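Module 6: House rules for collecting outdoors

I rewrite this handout every year, and every year it gets a bit shorter (you're welcome). It covers what I expect from you when you take a hand-held gripper outside the lab and record everyday tasks with it. Indoors you can get away with sloppy habits for a while. On a terrace, with people walking past and weather overhead, you can't. 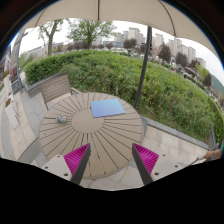 Nilarcombe, April

Start with the place. Get permission before you unpack anything, and get it in writing from whoever runs the terrace. Then walk all the way round your table. I want chairs tucked in, the walkway kept free, and bags where no one will trip over them. If the umbrella is up when you begin, leave it up until you finish — changing the shade halfway through gives you two sessions pretending to be one.

Next, the objects. Keep to a small set and write each one down on the Misura sheet before the first take, in plain words. "Blue pad" is fine. "Item 2" is not, and I will send it back! Our set from the Osesis terrace work came to 2,929 takes, and 1,105 of them had to be relabelled by hand for exactly this sort of thing. I did a good share of those myself, with a lot of tea. 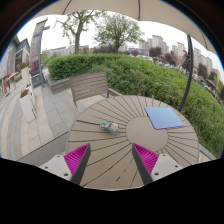

Fingers open over the near side of the table, toy car and light-blue item on the slats.

Now the takes themselves. My rules are these:

Begin with the fingers open and well clear of the object.
Hold still while you say the take number out loud.
One action per take, please. If you fumble, finish the movement anyway and mark it as a fumble.
Stop after 10 takes and rest your wrist, even if you feel fine.

On that third one: people hate keeping their fumbles, and I do understand. But a set with every slip taken out tells the next reader something untrue about how the work went, so they stay in.

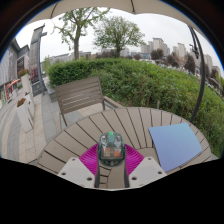

Gripper low over the slats, small green light on top of the housing.

Passers-by come first, always. If someone stops to ask what you're up to, put the gripper down and talk to them. Anyone who doesn't want to be recorded gets the take deleted there and then, with a note of the deletion on the sheet.

For next time, read the Rodrigues checklist in the course folder and bring one rule you'd argue with. I have two of my own that I'm less and less sure about, and we'll start with those.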